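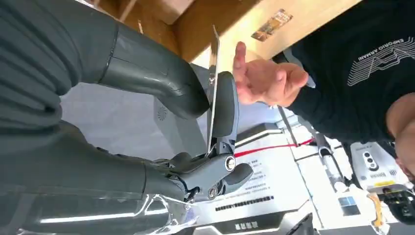 Berenice Arriaga wrote under last session's notes that she does not believe in handover forms at all: in her plant the two shift leaders talk beside the line, they know each other for years, and the paper is filled in later to make the office happy. I want to begin with her comment, as several of you agreed with it and I agree with half of it.

# Session 4 – The shift handover

Course: Organizing Daily Work in Small Production Sites
Notes by Liesbeth Hoekstra

## 4.1 What we mean by the word

A handover is the moment when responsibility for a running job goes from one person to another. I underline the word *responsibility*. Information goes over too, of course, but information can also be passed in the canteen or by telephone. After a handover, the second person must answer for the job.

In Session 3 we used the word "transfer" for goods and "handover" for work. Please keep this difference in your assignments. If a pallet goes from the cold store to the packing hall, this is a transfer. If the person who decides about that pallet goes home, this is a handover, even when the pallet stays where it is.

We speak of the *outgoing* and the *incoming* person. In some textbooks you will find "giver" and "receiver." I avoid these words. They give the idea that one side is active and the other side only waits, and this is exactly the habit we would like to break.

## 4.2 Spoken or written?

Back to Berenice. What is right in her comment is that the spoken part carries most of the meaning. A good shift leader hears in the voice of a colleague that something is worrying, long before the colleague can say what it is. No form has a box for this.

Where I disagree is the word "later." A form which is filled in after the talk describes what the writer remembers of the talk. It does not help the talk itself. If the outgoing person writes first, even five short lines, then the writing puts the thoughts in order and the conversation can be about the lines.

The order which I recommend is therefore:

1. The outgoing person writes, alone, before the end of the shift.
2. Both persons read the sheet together, standing at the place of work.
3. The incoming person says back the open points in their own words.
4. The incoming person signs. From this moment the shift is theirs.

Step 3 is the one that people drop first. It feels childish to repeat what a colleague has just said. Frans Nijs told the group that in his first month as a leader he was ashamed to do it, and that he started again after he had run a whole evening with the wrong label roll. He had nodded at "the roll is changed" and understood that it was already changed. The colleague had meant that it must be changed.

(Small language remark, for those of us who work in a second language: "is changed," "has been changed," and "has to be changed" sound very similar in a noisy hall. Write DONE or TO DO before the line. It is ugly and it works.)

## 4.3 The material from Pruleo

For this session we use sheets from Pruleo, a site which fills and packs dried fruit, with one smaller store in Sarıgül. The site let us read 164 handover sheets from one season. The names were taken out before we got them. You find a selection in the course folder, and the scans marked "P" are the ones we discuss in the group.

On the sheets there are 422 separate remarks. We sorted them in the following manner:

| Kind of remark | Example from the sheets |
|---|---|
| State | "Line 2 stopped, belt cleaned" |
| Open action | "Call supplier about cartons before noon" |
| Warning | "Sealer gets too warm after a long run" |
| Decision | "We skip the small bags until new film comes" |
| Social | "Good luck tonight, it was a hard one" |

Of all these remarks, 149 are open actions. When we looked for a name beside each of them, we mostly found none. "Call supplier" – who calls? The writer may have thought of the incoming leader, or the office, or the person who always calls. The reader is free to choose, and the reader will usually choose somebody else.

I ask you to look also at the decisions. A decision without its ground is hard to keep and hard to cancel. "We skip the small bags until new film comes" is quite good, as it carries its own end: when the film comes, we do small bags again. Compare it with sheet P-9, where we read only "no small bags." Two shifts later they still made no small bags, and there was film on the shelf.

Some of you wanted to throw the social remarks out of the count. I leave them in. They take one line and they are often the only sign that the writer thought about a reader.

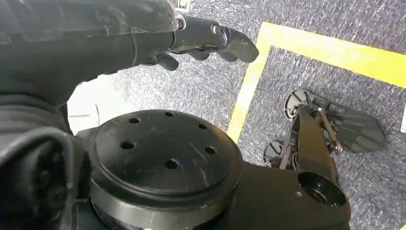
*Fig. 4.2 – Hand held above the floor, with the thumb curled under the palm.*

## 4.4 How long should it take?

At Pruleo the plan gives 10 minutes of overlap between the shifts. In the interviews both sides said that this is enough on a quiet day. On a bad day it is too short, and a bad day is when the handover matters most.

There are three usual answers to this problem, and I present them without a favorite.

**Longer overlap for all.** Simple to plan, simple to explain. It costs money every day, and on quiet days people fill the time with talk about football, so that after some weeks the management takes it away again.

**Overlap on request.** The outgoing leader may stay longer and gets paid for it. In practice, few people ask. To ask for more time can feel like saying that you had a bad shift. If you choose this way, the incoming person should have the same right to ask. It is much easier to say "please stay, I do not have the picture yet" than to say "I need to stay."

**Shorter content.** Only open actions and warnings are spoken. State and decisions are read from the sheet. This asks for a good sheet, and for somebody who reads it.

Anouk Verbruggen proposed a mix in the group: short content as the rule, and a free request from both sides. I find it reasonable. What it needs is a start time which is respected. If the incoming person comes through the door at 6:00 and the shift begins at 6:00, then no model will save you.

## 4.5 Paper, board or screen

We looked at Prirneseo, the logbook program, and at Polar, which is in fact a whiteboard system with magnets and printed strips. I was asked which one is better. The question is difficult to answer in this form.

The screen is good for history. You can search what was written about the sealer in September. You cannot easily do this with a board that is wiped every morning. On the other hand, the board stands in the hall, and six people can look at it at the same time while they point. With the screen, in the two sites I visited, one person sat and the others looked at his back.

Paper has one quality which we forget: it is given. One person has it, then the other one has it, and both have noticed. With a shared screen there is no such moment, so you must make one. The signature in step 4 is a poor replacement, but please do not leave it out.

If you introduce a new tool, let the old one run beside it for a limited period and say in advance when this period ends. Floor Kramer described a site with three places to write: the old book, the new program, and a yellow note on the door of the leader's room. The notes on the door were the most up to date.

## 4.6 Frequent mistakes in the assignments of last year

- The handover sheet is designed for the office. It asks for numbers that the office wants and has one small line for "remarks." Turn it around: open points first, numbers at the bottom.
- Too many boxes. People who must tick many boxes tick them all in one movement of the pen. Try to stay on one side of one page, in a letter size that can be read without glasses.
- No rule for the case when there is nothing to report. An empty sheet can mean "all is well" or "I forgot." Let people write "no open points."
- The student describes the ideal day. I would like to read also what happens when the outgoing leader went home sick at lunch.
- Words such as "soon," "a bit," "as usual." The incoming person may be new. For this person there is no usual.

## 4.7 Assignment for next session

Choose one handover in your own place of work. It does not need to be between shifts; the change from cook to evening cook or from day teacher to after-school care is fine as well. Ask permission from both persons before you sit with them.

Write one page on the following points:

- Who writes, who speaks, and in which order?
- At what moment does the incoming person become responsible, and how do the two know it?
- Take one open action and follow it until it is done or lost.
- Which line on the sheet (or board, or screen) was not used by anyone?

Please do not correct the people while you observe. You may discuss it with them afterward if they wish – most of them do.

Those without a workplace at the moment can take sheets P-1 to P-6 from the folder and rewrite them, with DONE and TO DO and with a name beside each open action. Where you cannot know the name, put a question mark and write one sentence on whom you would ask.

Reading: chapter 5 of the course reader, without the part about contracts. Bring the page on paper, two copies, one for your neighbor.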